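Come Pack Fruit With Us: Call for Participants, Nusten Packing Room

Hi! Thanks for clicking through. I run the small packing room at Nusten, and I'm looking for people to come in during January and help us work out how our fruit line should be set up before we start packing for real. It's paid, it's indoors, and there are a lot of bananas involved. If you already know you want in, skip to the bottom and write to me. Everybody else, read on, I'll try to cover what people asked last time.

What we're doing

Nusten is the packing side of Wollunis, which does fruit boxes for offices and schools. We're getting ready to move from packing on plain tables to packing off a belt, and that changes pretty much everything: how high you reach, which hand you use, where you want the bin, how fast is too fast. I have plenty of opinions on all of this, but I've been doing it for years and my opinions are worn in. I want to see what people who have never stood at a belt do when fruit comes toward them.

So each session, you'll stand (or sit, we have stools) next to the belt and move fruit from it into bins. Mostly bananas, both single ones and bunches. We'll try it at a few belt speeds and with the bin in a few different spots, and then you tell me what bugged you. I really do want to hear what bugged you! The last group got me to change the order of the whole session, and it's much better now.

We've got 120 places to fill in this round. The full study calls for 232, so if January doesn't work for you there will be another round later on and you can ask to be put on that list. 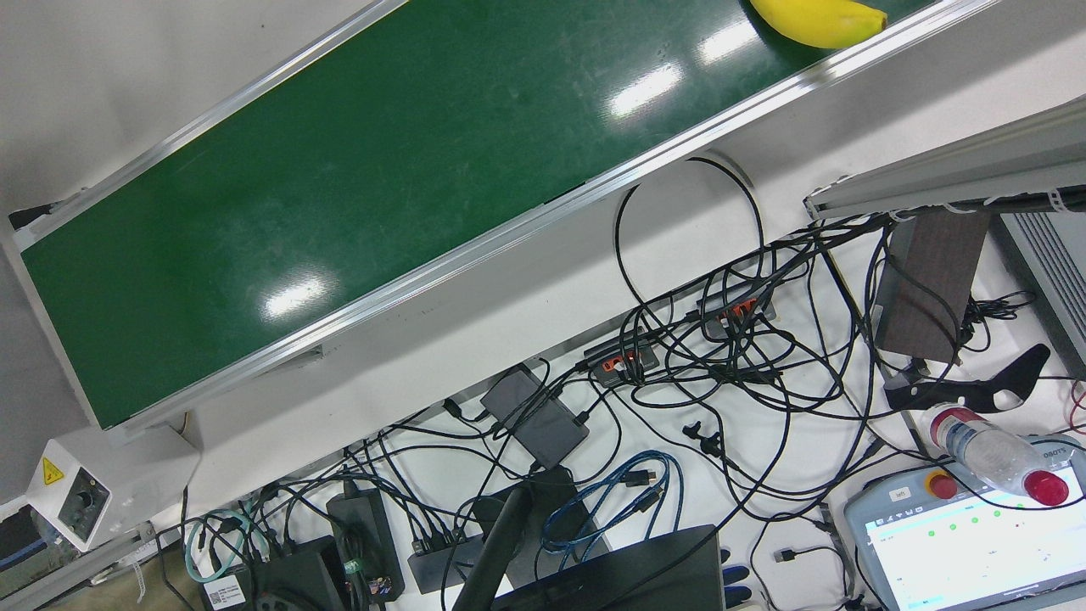
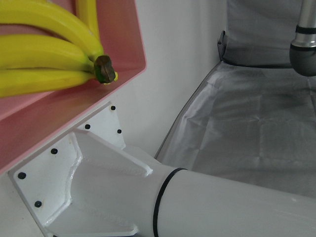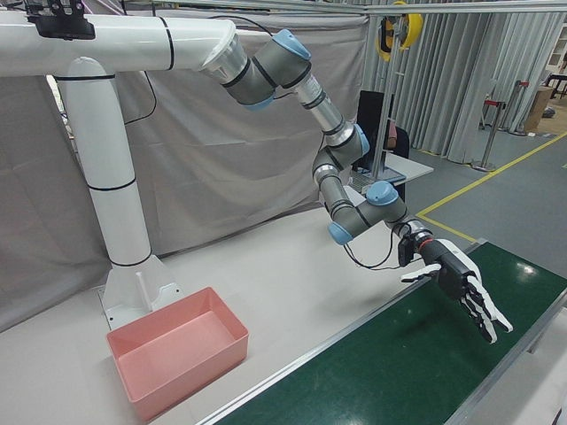
Nusten packing room: the green belt (first and third photos) and bananas in a pink tray (second photo).

What a session looks like

You come in, hang up your coat, wash your hands, and I show you the line. You'll get a short practice run where nothing gets written down, so please feel free to be terrible at it. Then we do the packing in short blocks with breaks in between. Blocks are 8 minutes long. That sounds like nothing, but it feels longer when you're on your feet, so use the breaks.

The blocks go something like this. First, single bananas, slow belt, bin wherever you like it. Then the same with the bin where I put it (people grumble about this one). Then bunches, which are a different animal altogether. Some people grab a bunch by the stem end and some scoop from underneath, and I have no preference, do what feels right to you. What matters for us is that the fruit goes in gently. A banana that gets dropped on its side looks fine that afternoon and has a big brown patch a couple of days later, and then a school calls us about it.

The last block is free choice. You set the speed, you place the bin, you decide if you want to stand or sit. Then we sit down together for a chat and a two-page form, and you're done. Plan on two and a half hours door to door. Morning sessions start at 9:30 a.m. and afternoon ones at 1:30 p.m. Please don't be late, I can't start a pair with only one person there.

Oh, right, you'll be in pairs. One packs while the other one rests, and then you swap. You can sign up with a friend or I'll match you with somebody.

Who I'm looking for

Almost anybody, really. You need to be 18 or over. You don't need any packing experience, and I'd like at least half the group to have none at all. I would especially love to hear from:

Left-handed people. I never get enough of you, and the line has to work for you too.

People on the shorter or taller side. Tell me your height when you write, so I can spread everybody out over the sessions.

People over 60. A lot of our regular packers are, and last round I had hardly any.

People who used to work in a kitchen, a grocery store or a warehouse and have strong feelings about bins.

Please sit this one out if you have a banana or latex allergy, if you've had hand, wrist or shoulder surgery in the past six months, or if standing and reaching is painful for you. If you're unsure, just ask me. I'm happy to talk it over, and it won't count against you for another round.

If you work for Wollunis or for Gyamfi (they supply our trays and bins), I can't take you as a participant, sorry. Your cousins are fine.

What you get

You'll be paid $60 for the session, by check or bank transfer, whichever you put on the form. If you have to stop partway through for any reason, you still get the full amount. Parking is free behind the building, and if you take the bus, keep your ticket and I'll pay you back.

There's coffee, tea and sandwiches in the break room, plus all the fruit you can carry home. Bring a bag. Bring two bags if you bake. I've had more banana bread brought back to me by past participants than I can eat and I'm still not complaining.

What to wear and bring

Closed shoes, flat ones. Sleeves that push up above the elbow. Please take off rings, bracelets and watches before you start, or leave them at home if you worry about losing them. Long hair gets tied back (I have elastics if you forget). Also bring a photo ID for the payment form and reading glasses if you use them, the print on the form is smaller than I'd like.

Phones stay in the locker during the packing blocks. You can have yours back at every break.

About your information

We write down your age range, height, which hand you favor, what you tell us on the form, and how each block went. Your name is kept on a separate sheet from all of that, and the sheet is shredded once everybody has been paid. The results go to me and to Herora, who are helping us lay out the new packing room. No names go to them. You can ask me to pull your results any time up to the end of the round and you don't have to say why.

We also have one part-time job

While I have your attention! I need a session helper for the length of the round. It's 20 hours a week, $21 an hour, and it's a nice job if you like people and don't mind wiping things down. You'd greet participants, put fruit out on the belt, empty the bins between blocks, check the fruit over for bruises, keep the trays clean, and write things down neatly. The neatly part is important. I have spent whole evenings trying to read a column of sevens that might have been ones.

You should be comfortable on your feet, able to lift a full banana case (they're 40 pounds) and okay with doing the same thing many times in a day and still being cheerful to the last pair. Food handling experience is a plus. If you don't have a food handler card yet, we'll pay for it.

Helpers can't also be participants, so please pick one.

How to sign up

Write to the study desk at Nusten, or call and leave a message at extension 191. For participants, I need your first name, a phone number, your height, left or right handed, and whether mornings or afternoons suit you better. For the helper job, send me a few lines about yourself and any work where you had to be careful with your hands. A résumé is fine but I'd rather have the few lines.

I answer everything myself, usually within a couple of days. If you haven't heard back after a week, please try again, my inbox gets messy. Once you're booked I'll send you directions, since the front entrance is on the side street and most people walk right past it the first time.

Places go in the order people write in, apart from the lefties, who I'm holding a few spots for until the middle of the month.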